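Print this item | E-mail this item

March
By the Livberg Kitchen Cell desk

Gripper stall on the Kineck counter task: findings so far

The kitchen cell at Livberg lost most of an afternoon last month to a repeated stall on the Kineck clearing task. The arm stopped above the worktop with the gripper closed and reported an overcurrent on the wrist joint. It would restart after a reset, run for 18 to 20 cycles and stop again. No item was dropped and the guard circuit worked as intended.

The task is a plain one. The arm picks a light object from the counter, moves it to a set position and returns to its waiting pose. The towel is the usual first pick, as it is forgiving of a poor grasp.

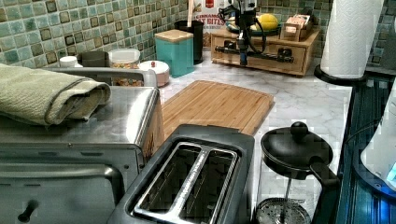 The first suspect was the gripper motor, which had been replaced in the previous service. It was tested off the arm and drew normal current through its full travel. The wrist motor was also sound. The log then showed that all but two of the stops fell in the same part of the wrist's rotation, at a joint angle well inside the permitted range. That pointed to a load from outside the joint.

The load was the cable bundle. At the last service it had been tied back with 27 cm of free length at the wrist, against 232 mm in the Aguiar fitting sheet. The extra slack let a loop form over the gripper head. On certain moves the loop tightened against the housing and pulled on the joint until the current limit tripped.
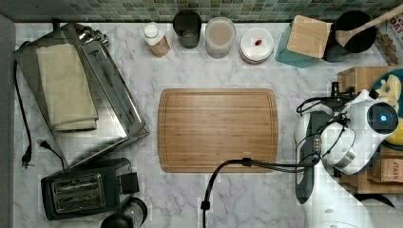 Livberg Kitchen Cell desk

The remaining two stops are not explained. Both came on a move towards the back of the counter, and the connectors at the wrist are being checked for strain.

Until that is finished, the following applies to all cells using the Tandeck cable kit. Measure the free length before the first run of the day, with the arm in its waiting pose. Turn the wrist by hand through its full range with the drive off – any resistance is to be logged. Do not clear an overcurrent fault more than once without inspecting the cables.

The speed limit on the wrist stays at the reduced setting. A corrected fitting sheet, with the length given in one unit throughout, will go out with the next service pack.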